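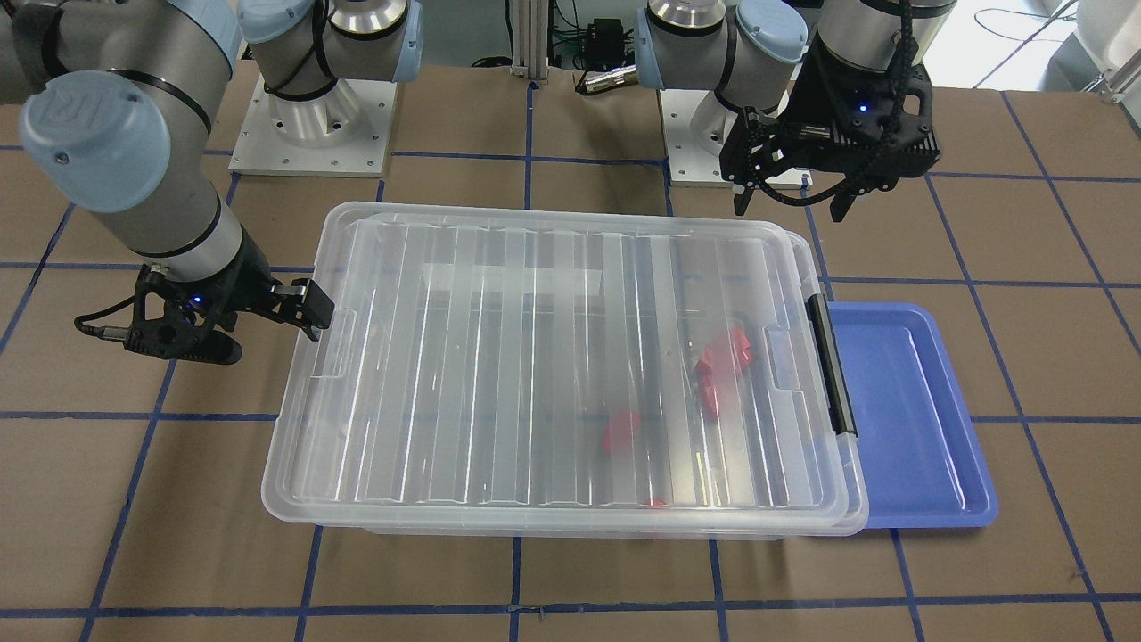
The box in Amparo Iglesias's front hall has held toy blocks, winter gloves, extension cords and, for most of one spring, seed packets. It is clear plastic with a ribbed lid and a latch. She bought it as part of a set of 10, and it is the only one that never went to the garage.

Iglesias sorts houses for a living. She runs a small business called Montoya out of two rooms in Besthorpe, and most of her clients are families who have moved in the past year and still have cartons along the wall. She charges by the visit. A first visit takes an afternoon and usually ends with a lot of bags by the door.

Her advice on boxes is short. Buy clear ones. Buy them all the same size if you can, so the lids fit any box in the house. Get latches if children will carry them.

"People buy baskets because baskets look nice on a shelf," she says. "Then they can't find anything, and they buy another basket."

Clear plastic has its own problems. The walls go cloudy over the years, and small things blur into patches of color. Iglesias thinks this matters less than people expect. Children look for red, or for yellow, and they know which box they want before they can read a label. For adults she still tapes a card to the short end, written in marker, facing out.

Blocks are the thing she is asked about most. Her rule is that a box of blocks should be less than half full. A full one gets dumped on the floor, every time, because the piece a child wants is at the bottom. A shallow layer can be stirred with one hand and put back in a minute or two. Families who own more than that are told to split the blocks by color and keep one box out while the rest wait in a closet.

The Kendudgate apartments, where she has worked with 34 households, have closets 12 inches deep. Most storage boxes are too long to go in straight, so she turns them sideways and gives up the space at the end. She has written to the building's management about the shelves. They have not been changed.

Ribbed lids are a smaller matter, and clients argue with her over them. The ridges keep a lid stiff, but they collect dust and crumbs, and a flat cloth slides right over the dirt. She uses an old toothbrush and dish soap, then stands the lid on its edge in the sink to drain. She does hers in March, along with the windows.

She won't stack boxes more than three high — two in a child's room. The heaviest goes on the floor. Anything with a latch gets turned so the latch faces the room, and she checks this again before she leaves.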